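I finally did the drawer. THE drawer, the one everybody has, where things go in and then you have to lean on the front to get it shut. Mine has a warm brown wood front and looks perfectly respectable from the outside, which is probably how I got away with it for so long.

It started at 7 in the morning, before coffee, when I wanted one clean cloth for my glasses. I opened the drawer, pulled on a corner of something, and up came a sock, a napkin, a grocery receipt from when we still lived in Dotville (we left Dotville in April, last year!) and absolutely no cloth. So I made the coffee, put on an old sweatshirt and decided the whole morning belonged to this project.

I love this kind of job. I know that's a strange thing to say about a drawer, but you get to finish it! Painting the hallway takes me a month of evenings and I still see the spot behind the radiator. A drawer is done by lunch.

## Everything out

My only real method is to take things out one at a time. I used to tip a drawer upside down on the bed, and then I had a drawer's worth of stuff on the bed and a strong wish to go do something else. Now I pick a piece up, decide, put it down somewhere, and go back for the next one. It's slower for the first few minutes and then it goes like lightning.

The soft stuff was the biggest surprise. White cloths, old handkerchiefs, a pillowcase I'd been blaming the laundromat for. And tissues. So many crumpled paper tissues, and I'm not even a person who gets a lot of colds! I think I empty my pockets into whatever is open.

You do have to look at them before you throw them out, though. I write on anything. Phone numbers, paint names, the measurements for the shelf over the stove - all of it on the nearest scrap of paper, and sometimes the nearest scrap is a tissue. 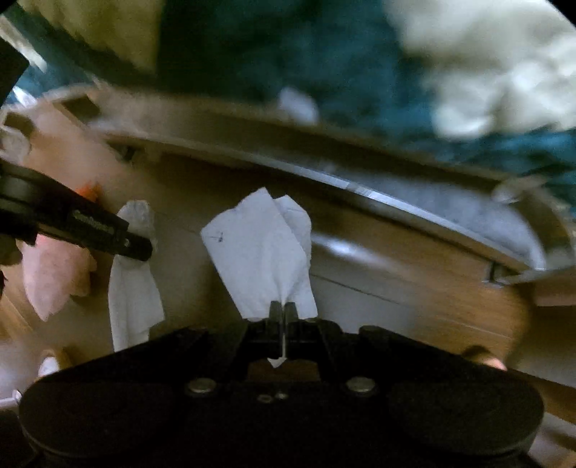 ## The piles

I had four piles going by the middle of the morning, and they were keep, wash, rags and out. No "maybe" pile. I had a maybe pile when I did the linen closet and it lived on a chair until the holidays, and then I put it back in the linen closet.

Keep was easy. Good cloths, the two napkins from my grandmother's set, the measuring tape (hello, I bought a second one in the spring), and the warranty card for the toaster oven.

Wash was anything I wanted to keep but didn't quite trust. It all went in together on 60 minutes of the regular cycle, and I have zero regrets about mixing the napkins in with everything else. They came out looking great.

Rags is my favorite pile. Once a cloth has gone thin or gotten a stain that won't lift, I stop being precious about it and it moves to the bucket under the sink. I used up three of them that same afternoon on the bike chain and the back step.

And out was out. Paper, dried-up pens, a sad little bag of rubber bands that snapped when I stretched them. The handwriting I wanted to save got copied into the notebook by the phone, and then the scraps could go too. One just said 691 and I spent way too long on it. House number? Locker? A price? If you gave me that number and you're reading this, please tell me what it's for.

## Cleaning the inside

Empty drawers are so much grubbier than you think. I vacuumed the corners with the skinny attachment, wiped the whole inside with a damp cloth and a drop of dish soap, and left it open to dry while I ate a sandwich standing up.

Then I rubbed a stub of candle along the runners. My neighbor in Dotville taught me that one and it's wonderful! The drawer used to shriek. Now it slides like something in a fancy showroom, and I opened and closed it maybe more times than I needed to.

For the bottom I had a roll of Lallatstead shelf paper left over from the pantry, the plain cream kind. My drawer wanted a piece 33 inches long and I cut it a hair too wide on the first try, so I trimmed it with kitchen scissors right there on the floor. The edge is a bit wavy. It's under the cloths, and I've decided I like it.

## Putting it back

I fold the cloths in thirds and then in half and stand them on end in a row, so I can see each one without digging. The napkins get their own corner. The small stuff went into a Zinaveck tin that used to hold butter cookies, lid off, because a lid means I'll pile things on top of the lid.

There's a gap left over at the front and I'm leaving it alone for now. It might be nice for stamps and envelopes, if I ever go back to writing letters.

I've been at it with the new setup for 15 days and it's holding up. I did catch myself with a balled-up tissue in my hand and the drawer half open, so there's a little trash can next to the dresser now, which I picked up at Hoxha's down the street. It's bright yellow and it makes me happy every time I walk by.

Next up is the drawer underneath. It has cords in it. I opened it an inch, saw a charger for a phone I had in college, and closed it again until the weekend. If you have a good system for cords, leave it in the comments - I'll try anything except labeling them with masking tape, since mine always peels off and sticks to the cat.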